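Tillier Court is a retirement community in Temesard, built on the site of the former Kanaan dairy. It consists of 88 independent living apartments and a separate assisted living wing. The community is run by Amley, which also manages the dining hall and the grounds.

History

Planning for the site began after the dairy closed and its land was sold in two parcels. The smaller parcel became a public parking lot. The first residents moved into the east building in February, while the west building was still under construction. The assisted living wing opened on Sunday, January 12, 2020.

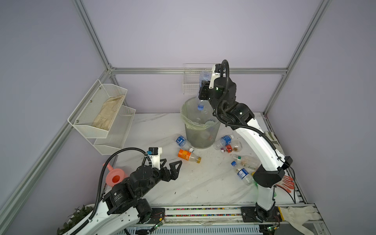

Housing

Apartments have one or two bedrooms, a kitchen and a walk-in shower. Ground-floor units open onto a shared garden path. The monthly fee for a one-bedroom apartment was set at $2,625 when the wing opened and covers heating, trash collection, building repairs and one meal a day. Electricity and telephone service are billed separately.

Residents must be at least 60 years old. A younger spouse or partner may live in the same apartment but cannot hold the lease alone.

Care

The assisted living wing has nine rooms, with a nurse on duty day and night. Apartment residents have priority when a room becomes free. Short stays after surgery are offered when space allows. 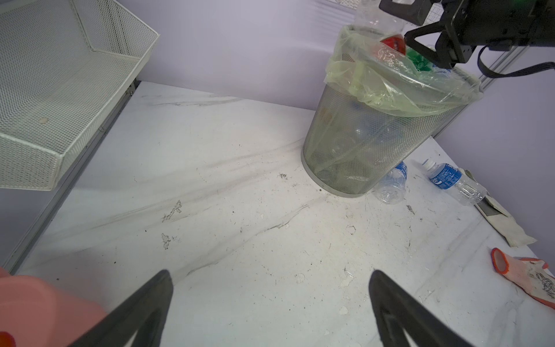 Can a resident keep the apartment during a short stay in the wing?

The lease continues during a short stay, and the regular monthly fee is still due. Care in the wing is charged by the day.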